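Home | Features | Columns | Back Issues | Subscribe

The first thing Liliana Amato handed me was a jelly cup. The second was a pair of plastic jaws on a handle, and she told me to pick up the one with the other.

I'd driven out to Lutstead expecting a lab (I had a white coat in my head, I'll admit it) and found myself in a bedroom instead. Liliana works for Vendix, a small outfit that wants robots to tidy up after people, and the way you get a robot to do that, these days, is to show it. Over and over! You hold a gripper in your hand, you squeeze, you lift, you put the thing down somewhere sensible, and a camera on the tool watches the whole business. Each go is called an episode. Later on a computer chews through the lot and tries to work out what your hands were up to.

My target for the afternoon was 152 episodes. Raed Khalaf, who plans the sessions and keeps the spreadsheet, told me that a good collector gets through nearly that many before lunch. I am not a good collector. My first episode took so long that Liliana went off and made tea.

What surprised me was how much I had to unlearn. With my own fingers I'd just grab a snack and toss it. Raed wants slow hands and no fidgeting, and he wants you to come at things from a different side every time, because a learner that has only seen one approach will try it forever. He also wants the mistakes. If you fumble something and then recover it, that episode goes in a folder called Sanna (named after the boat he learned to sail in, and apparently tipped over a lot), and he's fonder of that folder than of any of the clean ones.

They picked snacks on purpose. A wrapper crinkles and slides, a cup is slick and rounded, and a bag of pastries changes shape the minute you touch it. Blocks are easy, Raed says, and people don't leave blocks all over the bed.

By the second hour I'd stopped thinking about my wrist and started thinking like the gripper, which was a strange feeling, a bit like parking somebody else's car. I was up to six episodes in a row without a restart when Liliana called a break.

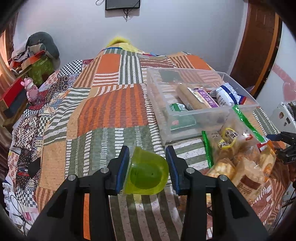
I went back in after the tea and did two more rounds, and my thumb was sore all the way home to Lostwood.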